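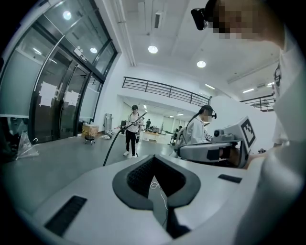

People standing on a gray floor under overhead lighting

Canister vacuum cleaner

A canister vacuum cleaner (also cylinder vacuum, or simply canister) is a household cleaner in which the motor and the dust container sit in a separate body, joined to the cleaning head by a flexible hose and a wand. The body stays low on the floor and is pulled along behind the user. It is one of the most adaptable cleaning tools a home can have, and a real pleasure to use on stairs, under beds and along baseboards.

Design

The body usually rolls on two large rear wheels and a small swiveling front wheel. Air is drawn in through the hose, passes through a bag or a dust cup, crosses one or more filters and leaves through a vent. Bodies come in every color imaginable, and bright red has long been a favorite - easy to spot in a crowded closet!

The hose is the hardest-working part. Most are corrugated, so they bend tightly without collapsing under suction. A hose that is stored with a sharp kink may crack at the fold, and owners often let it fall into one wide loop instead.
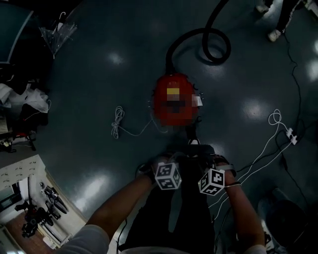
Power cords are either wound by hand or pulled in by a spring reel. On open floors the cord can catch on chair legs and on other cables, and many manuals suggest clearing loose wires and power strips out of the way before starting. Wires are easily drawn into a spinning brush.

Models

The Grelance 8, a bagged canister with a 1,080-watt motor, is admired for its wonderfully quiet running. The Brokow has a longer wand and a flat head made for hard floors. Wollwood sells replacement hoses and brushes for both, including a soft horsehair brush for bookshelves and lampshades.

Care

Bags are changed when the indicator shows full, or sooner if suction drops. Foam filters can be rinsed in cool water and left to dry completely before they go back in. Hair wound around the brush roll is cut away with small scissors, working along the groove. Clogs tend to form at the bend of the wand and where the hose meets the body.

See also: Upright vacuum cleaner, Carpet sweeper, Dust bag

Last edited 28/04/2020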